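Filed under: Lab Diary / Kit and Money

Thursday, late

Spent the morning on the equipment plan for next year. Gladys Makori wants one sheet, costs in the left column, lead times in the right, and no footnotes. My draft had eleven footnotes. I have moved them into a second sheet and will send that as well.

Main item is the second two-arm cell. Heltwood will quote for the pair of arms, mounting plates and controller as a bundle, or for the arms alone with us supplying the frame. The bundle is dearer but comes with one warranty. With separate orders, a fault at the mounting plate could belong to either supplier, and Waweru has already told me in writing that they will not look at a plate they did not fit. I have put the bundle down as option A.

Grippers next. The parallel two-finger type does what we need for kitchen work, plate rims included, so no case for anything with more fingers this year. What I do want is spare fingers. Budgeted 4 sets at £48 a set. Delivery from Wakholm is quoted in weeks and the last quote slipped, so they go on the first order of the year and not the second.
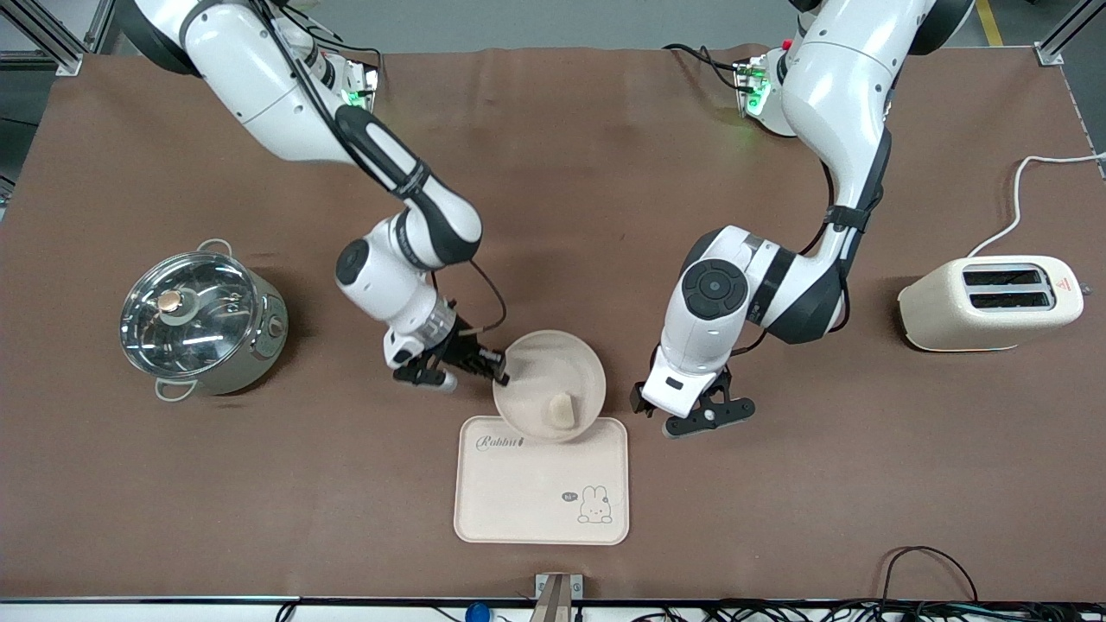
Consumables are the line that always gets cut. Crockery, trays, bread, small appliances: I have asked for £400 and expect to be given £200. If it is £200, the appliances stay as they are and the money goes on plates and trays in several sizes. A policy trained on a single plate is of limited use to the people at Ledodthorpe, who have said they will bring their own crockery to the trial in April.

Cable management also needs a line of its own. I had it under sundries, where it vanished. Straps, sleeving, a proper tray under the front edge of the table. Cheap, and it should be bought with the cell so that it gets fitted on the same day.

Baldur Brynjólfsdóttir rang after lunch about floor loading for cell two. She wants the mass of the frame with both arms at full reach to one side. I have the static figure only. Asked Heltwood for the other and was promised it by Monday's post, which I took to mean email.

Still to do: service contract (annual or per visit), insurance value for the existing arms, mat replacement. Depreciation over four years or five is Gladys's decision and I have left the cell blank.

2 comments | 0 shares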